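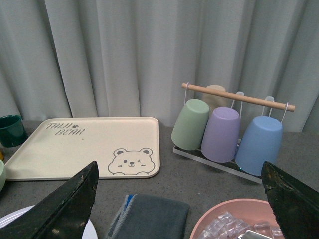 Pralia cup drying rack, after one season on our counter

I want to write this review slowly, with care, as I read many reviews before I bought the rack and most of them were written on the first day. On the first day everything is good. I have used the Pralia rack for 90 days now, in a small kitchen, with plastic cups that are washed many times a day, and I have a more mixed opinion than I had in the first week.

What it is

The rack is a simple thing. There is a light wooden dowel which is held horizontally, and under it a base tray of clear acrylic. From the dowel hang thin white wire hooks, and on the hooks you hang your cups upside down. The water goes down to the base, and you pour it out. It has no moving parts, except that the hooks can slide a little along the dowel, and it does not need to be fixed to the wall.

I ordered the rack alone. Pralia sells it also with cups, but we had enough cups at home. Ours are plastic, in sage green, lavender, light blue and beige, and each one holds 300 ml. Four of them is what I keep on it on a normal day.

Why I wanted it

Before this I had a folding rack from Dewulf, the kind where plates stand in the back and cups lie in front. For plates it was fine. For cups it was bad, in my opinion, as they were lying on their side and a small amount of water always stayed in the lower part. Then I put them on a kitchen towel, with the mouth down, and the inside did not dry at all, it only became foggy. In the evening the cups were still wet and the towel also was wet, and it had a smell by Sunday.

So I was looking for something where the air can come in from below. I also did not want something tall. I have a curtain behind the counter, pale gray-green with pleats, and a high metal rack pushed against it all the time.

Putting it together

It took me a few minutes. The instruction paper has drawings and almost no words, which I liked, but one drawing is too small and I put two of the hooks facing the wrong direction. I took them off and did it again. You do not need a tool.

Please do not press strongly when the dowel goes into its place. It should go in with light pressure. I pressed too much the first time and was afraid for the acrylic, although nothing broke.

Drying

This is the part that I am most satisfied with. After washing I shake the cup once over the sink and hang it. When I wash after breakfast, the cups are dry inside when I come to make lunch. In rainy weather it takes longer, and I would not promise the same result in a closed cabinet or in a kitchen with no window.

One thing you must accept is a ring of water at the edge of the cup. The last drops go down to the mouth and stay there for a time. If you take the cup too early, you get these drops on your hand or on your shirt. Now I wipe the edge with one finger before I hang the cup and there is less of it.

Thick ceramic cups are another question. We have a dark green ceramic one that I use for tea, and I do not hang it. Pralia does not write a maximum weight anywhere that I could find. With a wire this thin I prefer not to try, so that cup stands on the counter beside the tray, at the left, like before.

The hooks

The hooks are thin and white, and they look nice. They are also the weakest point of the product. They slide on the dowel more easily than I would like. When you take one cup, the neighbor moves a little, and if you have the cups close together they touch. Plastic on plastic makes only a small sound, so in our home it is not a problem, but with glass I would be worried.

The second point is the height. Not all my cups hang at the same level. The light blue one, on the right side, hangs lowest, and it comes nearly to the edge of the acrylic base. It does not have much free space there. When I hang it in a hurry it can knock the edge. I tried it on other hooks and it was a little better in the middle, but then the lavender one had to go to the side and I did not like how that looked, so I changed it back. This is maybe not a serious reason, but I look at this counter every day.

If Pralia would make the rack two fingers higher, I think this complaint would be gone. If your cups are taller than ours, please measure before you order.

The clear base

Clear acrylic looks very clean when it is clean. The color of the cups shows in it as a soft shine, I often notice a bit of green there, and this is pretty in the morning. But it also shows every drop, and after some days there are white marks from the water. Our water is hard. I wash the base with a soft sponge and a little vinegar mixed with water, and the marks go away. I would not use the rough side of the sponge. I did this one time at the corner, and you can feel that corner with your nail.

The base does not have a spout. You have to remove the cups, lift the base, and pour from one corner. If you forget for three or four days, there will be a thin layer of water, and you must carry it to the sink with two hands and without talking to anyone. I learned to empty it in the evening when the cups are already put away.

The wooden dowel

I was afraid that the wood would become dark or rough from the water. Until now it did not. The dowel stays above the wet part, and I suppose that helps. Once a week I dry it with a cloth. I cannot say how it will be after 2 years, and the shop page does not say anything about what kind of wood it is or if it has a finish. I would like to know this.

With a tray next to it

I use the rack together with a flat tray that stands at its left. It is a cream-colored one with round corners and a slightly raised rim, it says TAIJI BEAR with a small paw print, and in the lower corner there is a bear that closes one eye. I put there the cups which are ready to use, or a snack for the afternoon. This has nothing to do with Pralia, but I recommend to have some flat place beside the rack. Dry cups need to go somewhere, and when there is no place they just stay on the hooks and then you have nowhere to hang the wet ones.

The light color of my tray shows each crumb and each brown speck. For me it is useful, as I wipe it more often. Some people will find it annoying.

Compared with the other one I tried

Before I decided, I also had the Sernmont mug stand for a short time. It is a vertical stand with arms, like a small tree. It takes less counter space than the Pralia and it is more stable for heavy mugs. But the cups hang tilted on it, so the water stays in one side, and there is no base to catch the drops, only a ring of rubber. I returned it.

If you have mostly heavy mugs with handles, I think you should still look at a stand like that one. If you have light plastic cups and you want them to dry straight down, the Pralia is better.

Price and package

I paid 88 with delivery, and I think this is a high price for a dowel, some hooks and a piece of acrylic. I would feel better at roughly two thirds of that. The box was strong and the base had a protection film on both sides. Remove the film before the first use. On the lower side I did not see it at first, and water went between.

Spare hooks can be ordered separately. I did not need them until now. The base alone cannot be ordered, and I wrote to the shop to ask if this will change. They answered politely in one day that they will pass on my question.

Good points

The cups dry well inside, also the deep ones.
Low, so it does not push into the curtain.
Easy to wash, and it comes apart without a tool.
The look is quiet and the colors of the cups become the decoration.

Weak points

Hooks slide too easily.
A tall or low-hanging cup comes very close to the base.
No spout for pouring the water.
Water marks are visible on clear acrylic.
Too expensive for what it is.

My rating

I give four stars out of five for the drying and three for the construction. I keep it, and I use it every day. I asked myself if I would buy it again for the same money, and my answer is yes, but I would wait for a discount. For a family with more cups than ours I would first try how many fit without touching, and keep the package until you are sure.

If someone has found a good way to stop the hooks from sliding, please write it under this review. I have tried a small rubber band on each side and it works, only it is ugly.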